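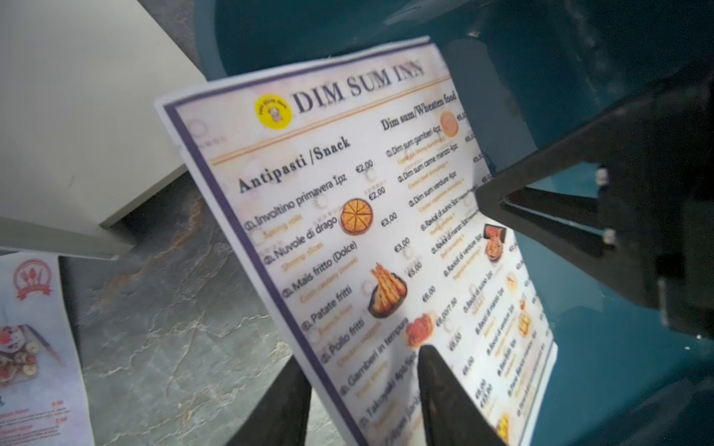 Figure 2. Dim Sum Inn menu sheet, showing the "Antipasti /Snack" section and the heading "Dim sum/Wheaten food".

4.2 Item names and their English lines

The menus in our set name dishes in more than one language, and they differ in how much work they leave to the reader. In the Dim Sum Inn sheet (Figure 2), the name of the dish is printed in black in Italian and a short English line follows beneath it in small yellow type. "Involtino primavera 1pz" is given as spring rolls and "Nuvole di drago" as shrimp slices. The first of these can be worked out by a reader with a little Italian. The second cannot, because the Italian name says nothing about the food, and a reader who misses the yellow line has only the photograph nearby to go on.

We coded every item in the set for three properties: whether the second-language line is a translation or a description, whether a photograph stands close enough to be taken as belonging to the item, and whether the price can be read without crossing another entry. Coding was done by both authors from the printed sheets. Disagreements were settled by going back to the sheet together. Most of them concerned the second property. On the Dim Sum Inn sheet the food photographs are set in among the entries and do not each have a fixed slot. A scallion pancake cut into wedges, for example, is printed beside "Nuvole di drago", and a bowl of fried tempura shrimp stands next to the French fries and the chicken nuggets. We coded such cases as "adjacent, not matching" and kept them apart from items with no photograph.

Prices caused fewer problems. They are written in the Italian style with a comma, and most entries have one figure. "Takoyaki 4pz/8pz" has two, 6,00 and 7,50, separated by a slash in the same way as the portion sizes. In the Riis pretest, several readers took the slash to mean a choice of filling. The abbreviation "pz" was also unclear to readers who did not know Italian, and it has no explanation in the yellow line under the spring rolls. We therefore added portion size as a fourth property before the main round in November.

4.3 Upright and flat menus

A menu is seldom read in isolation. In the restaurants we visited in Stovau, cards were stood on the table between guests while larger sheets were laid in front of them, and people moved between the two. The standing card was used mainly for browsing. The flat sheet was where readers followed a line across to its price, often with a finger.

For the table arrangement we used two titles, Dim Sum Inn and Special Menu, each in an upright and a flat version. The flat Special Menu has sections for breakfast, lunch and dinner, and carries pictures of the dishes. The upright one has red headings. The flat Dim Sum Inn sheet was placed on a dark teal tray, and a glass vase of artificial flowers was set to the right so that the tabletop kept something of the clutter of a laid table.
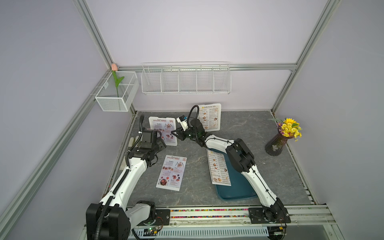 Sheets lying flat have a practical drawback that we had underestimated. Small type in a pale color suffers first when the reader sits at an angle to the page, and the yellow English lines were the part of the menu most often skipped. Readers who skipped them tended to fall back on the photographs, and this is where the "adjacent, not matching" items led to wrong choices. The upright cards gave fewer errors of this kind. They were also read less thoroughly, and few readers got to the lower part of the card unless asked to look for a particular dish.

Of the 250 readers who took part, 22 asked for a version in a single language. Their comments were mostly about finding the right line quickly and seldom about understanding the words once they had found it. Hanne Frandsen's earlier work on the Pevska menus reports a similar complaint for cards with three languages, although those cards had no photographs at all.

We did not vary type size. The sheets were used as printed, and any reprinting at a larger size would have changed the spacing between names and prices as well. Section 5 takes up the question of spacing, using the redrawn layouts that Gunnlaugur Thorlacius prepared for the Ravville test.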